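Ticket 1836: Capsule pick and restock, grip slips on rotation
Project: Ikero
Opened by: Kristine Espiritu
Assigned to: Jerome Sebastian
Priority: Medium
Status: Open, waiting on parts

Kristine Espiritu, 9:40 am
Task is "take coffee capsule from table, put in clear holder." The policy picks reliably when the capsule is lying foil side up. When it has to turn the capsule on edge to match the slot, it rolls between the fingers and goes in crooked or not at all. 8 failures this morning before I stopped the run. No faults in the arm log. Gripper force set to default.

Jerome Sebastian, 10:15 am
Please confirm where the fingers make contact. Default force assumes a flat-sided object. A capsule has a narrow rim and a tapered body, so if the pads land on the rim only, there are two small contact patches and nothing to stop it turning about the line between them.

Kristine Espiritu, 11:05 am
Contact is on the rim, both sides. Reproduced by hand with the same finger geometry, foil facing out.

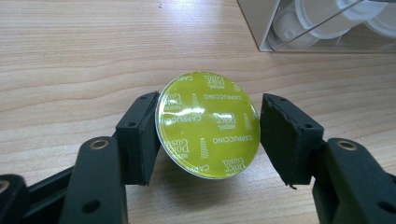 Raising the force by one step stops the roll but the foil lid starts to buckle. Two steps and the body deforms. I would not go higher on anything a person is going to put in a machine.

Jerome Sebastian, 11:30 am
Agreed, leave force at default. Check the pads. The right one looks worn and frayed along the lower edge. Swap both so they match. Also check the vision log for the lid. Shiny foil has given us bad orientation estimates before.

Kristine Espiritu, 2:20 pm
Vision log attached. Lid center is fine. Rotation estimate jumps between frames when glare crosses the foil. The print repeats at several angles, so there is no single "up" for it to lock on to. For this task lid rotation does not matter, only tilt. Suggest we drop it from the target pose.

Amado Belmonte, 2:45 pm
Seconded. Removed in build 1892. Please retest after the pad swap and not before, or we won't know which change did what.

For the May review: Prusetti asked whether restocking can be listed as a supported chore. My answer is no. Picking is supported. Placing into a tight slot is not. A person does it without looking, and we still need a clean pad and decent light.

Jerome Sebastian, 3:10 pm
Pads requested from Malabanan. Retest plan: old build with new pads, then 1892 with new pads, same start positions for both. Ticket stays open until both sets are logged.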